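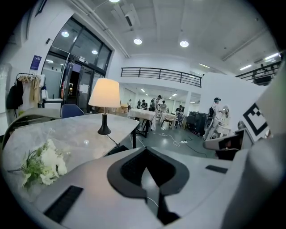 Darkberg Voice Clinic

The Darkberg Voice Clinic is a teaching clinic for speech and swallowing therapy in the river town of Darkberg. I write most of the entries on health services for this local encyclopedia, and I've wanted to get to this one for ages – my own voice therapy was done there, so take my fondness for the place into account.

History

The clinic opened with two treatment rooms over a shoe store on Enov Street. It was set up by the Coman School of Health Sciences, which had a graduate program in speech-language pathology and no place in town for its students to practice. Before that they rode a bus to Zasura, an hour and a half each way, and I've heard from several former students that most of their flash cards were made on that bus.

The move to the present building, an old telephone exchange, came in December of the clinic's sixth year. It's a solid brick place with thick walls (very good for hearing tests!) and a front door that sticks when it rains. The school paid for the hearing booth and the town paid for the ramp.

Services

People tend to think of speech therapy as help for kids who can't say their R's, and there's plenty of that here, but the adult side is just as busy. The clinic sees people relearning words after a stroke, people who stutter, teachers and singers with worn-out voices, and people who have trouble swallowing safely. Children are usually seen for late talking, unclear speech or feeding problems. Parents sit in on the sessions for the youngest ones and go home with games to play.

In its last full year the clinic treated 400 people, of whom 213 were children. It logged 1,453 appointments, not counting the free hearing checks it runs at the schools.

A first visit lasts an hour and a half. Mine was mostly talking, then some reading out loud, then holding an "ah" for as long as I could, which was a lot shorter than I'd have guessed. After that you get a written plan and, if you agree to it, a student clinician who works with you under a licensed supervisor. You can ask to see a supervisor only – a few people do, and the front desk doesn't make a fuss.

Training

Almost 116 students have finished their clinical placement in Darkberg. Each one stays for two semesters, the first with children and the second with adults, or the other way around if the schedule is tight. They also run the Thursday-style "coffee and conversation" group, so called even though it has moved all over the calendar, where people with aphasia practice ordering, chatting and telling stories. I sat in once and lost badly at a word game.

Getting there

The Enov Street bus stops across from the entrance. Parking is behind the building, and the spaces nearest the ramp are kept for patients.

Entry last revised 8 September 2025.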